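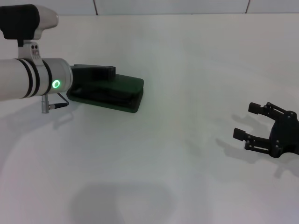

**16th June, handover bench**

Continuing from the branch Snædís left open (`pouch-handover`). Goal for today: get the right arm to stop planning around shadows. Secondary: find out why the left side reports HOLDING before the pressure has settled. Third, if there's time, the config mess. There wasn't time.

Setup same as last entry. White table, green pouch under the black bracket on the left arm, right gripper starts open and comes in from the right. Head camera only. Wrist stream off on both sides, don't turn it on to "check something", it changes the timing and then none of the logs compare.

### Shadows

Reproduced first try. Planner says no path, right arm parks short of the pouch and sits there with its fingers open. Dumped the occupancy layer and there's a lump on the table below and left of the gripper, finger shaped. It's the gripper's own shadow. The table is pale enough that the foreground mask takes anything darker than it as a thing, depth is patchy on the matte white so the fill step invents a surface for it, and then we're avoiding our own shadow, which of course moves when we move. Explains the stutter Védís saw. Replan, shadow moves, path invalid, replan.

The big soft one near the bottom of the view does the same thing but worse. Comes through as one fat blob. Doesn't block anything today, the path never goes down there, but it ate most of the cluster budget, so the pouch was getting dropped from the list some frames. That was the "flicker". I spent half of last week on the tracker for that. Tracker is fine. Sorry tracker.

Tried:

- raising the darkness threshold. Kills the shadows and also the seams on the pouch. Mask comes back with holes along the darker edges. No.
- saturation instead of brightness. Much better. Pouch is really green, the shadows are gray, nothing else on the table has any color. Except the LED ring on the left arm, see below.
- requiring depth support before a cell counts as occupied, no fill. Also good by itself but it drops the pouch's front edge, too flat.
- both together: saturation OR real depth, no filled cells. Keeping this.

After that the lump is gone from the layer and the planner finds a straight approach across the open middle of the table. Ran it with the shadow fix toggled off and on again to be sure I wasn't fooling myself with something else I'd changed. Off: no path. On: path. Good.

Caveat for whoever merges: this only works for colored things on this table. A gray or black item lying flat with bad depth will vanish and we will drive straight through it. Put a comment in `layer_fill.py`. Kurniawati wants a proper shadow model (we know the arm pose, we could work out where its shadow goes if we had the light direction). Agree in principle. Not this week.

### The ring

So saturation picks up the LED ring, most saturated thing in view by far. It came out as a tiny "object" right next to the pouch and the two merged whenever the dilation was on. Grasp point then shifts toward the collar of the left arm. Bad direction to be shifting!!

Robot self filter should remove it. It doesn't, the ring sits on the end cap and the mesh we use for the cap is a bit small there. Padded that link in the filter config. Ring gone, pouch centroid stays on the pouch. Didn't touch the other links.

Checked that the padding doesn't eat the pouch. It clips a sliver at the bracket end where they overlap anyway. Fine, we never want to grasp there.

TODO the cable that hangs under the arm near there isn't in the model at all. Black, thin, loops back to the underside. Filter doesn't know about it. Depth sometimes sees it and sometimes not. For now added a keep-out cylinder by hand. Ugly. Ask Iida if the Plovness exporter can take attachments or if we just write them in.

### HOLDING too early

Left side state machine goes APPROACH, PRESS, HOLDING. Transition out of PRESS is on force crossing the threshold once. Once! Soft item, so the force spikes on contact, sags as the padding gives, then climbs back. We were reading the spike.

Changed to: force above threshold for 400 ms continuous, reset on any dip. In the trace the sag is obvious once you plot it next to the state, should have done that in the first place. With the debounce, HOLDING lands after the sag on every trace I replayed.

Unnur asked whether a longer wait breaks the right arm's timing. Right arm shouldn't care, it waits on the message. Went and looked and it does care: there's a timeout in the handover node that starts from PRESS and not from HOLDING. So a slow left side means the right gives up. Moved the timer start. Also renamed the parameter, since `wait_s` told you nothing. Now `wait_after_hold_s`. Grep your launch files.

### Gripper approach

Jaw opening command is set to 70 mm for the pouch. Seems generous but the mask edge is puffy on the front side and I'd like the margin till the perception settles down. Upper and lower pads come in level with the table per the plan. Two things to look at:

1. approach vector was computed from the mask's long axis, and the long axis jumps when part of the pouch is hidden under the bracket. Switched to a fixed approach from the right, small angle correction allowed. Less clever, works on replay.
2. controller runs the last stretch at 20 Hz because somebody (me, in the commit log) lowered it to save the log disk. Put it back up. Motion was visibly steppy in the joint plots. Left the logging rate low seperately, they're different settings now.

Did NOT close on the pouch with the new code yet. Everything above is approach and stop. Closing while the left arm still presses needs the release handshake and that's on Védís's branch. Not mixing them today.

### Replay results

Nine recorded runs from the Curside set, new pipeline offline, same seeds.

| check | before | after |
|---|---|---|
| path found | mixed | all |
| pouch dropped from list | often | one run, short |
| HOLDING before force settled | most | none |
| grasp point near left collar | sometimes | none |

The one run where it still drops: pouch is fine, then the gripper passes between camera and pouch and the mask goes to nothing. Real occlusion. Tracker should coast through that and it coasts for less than the time needed. Bumped the coast, didn't rerun. Table's "after" column is without that bump.

Don't read much into it, it's the same set I tuned on. Need fresh runs.

### Stuff that bit me

- `marciniak_tools` pinned to the old version on the bench machine and the new one on mine. Mask visualizer shows different colors for the same label. Thought I had a bug. Lost a good hour. Pin is now in the repo.
- sim launch silently picks up the bench calibration if the env var is set. Unset it before sim. Better, someone make it fail loud.
- vertical seams in the wall panels come through as edges in the line detector. Not used for anything in handover but if you turn on the table-plane-from-edges option it grabs one of them and the plane comes out standing up. Option is off. Leave it off.
- extrinsics: table edge looks slightly tilted in the head view, I was about to recalibrate over that. Reprojected the board points first and they're fine. It's just how the head sits.

### Next

- [ ] fresh runs with coast bump (me)
- [ ] release handshake merge, then close on pouch (Védís + me)
- [ ] cable in the self filter properly, ask Iida
- [ ] flat gray test item for the vanishing problem. Snædís has some foam offcuts
- [ ] light direction / shadow model, Kurniawati, August at the earliest she says
- [ ] Unnur to review the state machine diff, it's small, the rename makes it look big
- [ ] config mess. Three files set the same jaw opening and the last one loaded wins

Pushed everything except the keep-out cylinder, that one's only on the bench machine in `local_overrides.yaml`. If the plan suddenly takes a weird arc around nothing near the left arm, thats why.

Later: Kurniawati tried the branch on her laptop with the Nistunico viewer and gets a blank layer. Topic name changed when I split the fill step, `layer_filled` is gone, use `layer_supported`. Will add an alias tomorrow.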